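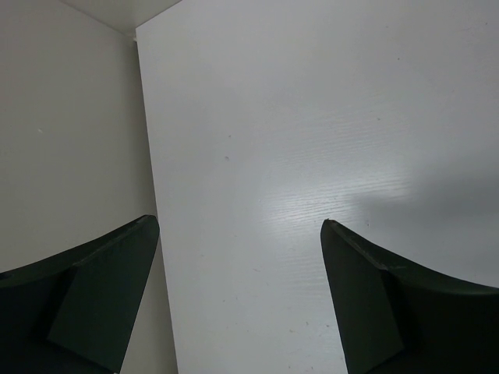
Halima Ndung'u writes that half her workshop's mailed flyers came back from the folding table with cracked ink along the crease, and asks whether the paper or the printer is to blame.

Usually it is the grain. Paper folds cleanly along the grain and breaks across it, and toner breaks sooner than ink.

Finding the grain
Bend a sheet loosely in one direction, then the other, without creasing it. The direction with less resistance is parallel to the grain. Mark an arrow on the ream wrapper in pencil.

Scoring
Score anything heavier than 140 gsm before folding. A bone folder or an empty ballpoint against a steel rule will do. Fold with the raised ridge on the inside.

Coated stock at 200 gsm needs 2 light passes — a single heavy one cuts the coating. Test on a spoiled sheet from the same run.

Artwork
Keep solid color off the fold line where the design allows. A pale tint hides a crack that a dark panel will show. On a three-panel mailer, make the panel that tucks in slightly narrower than the other two, or it will buckle.

Batches
Fold by hand in stacks of ten, then press under a flat board overnight. For the August mailing of 205 pieces we scored everything first and folded the next day. Let laser prints cool fully before stacking.

Addressing
Apply labels after folding. Place the wafer seal on the open edge and check the current postal rules for its position, as these differ by format.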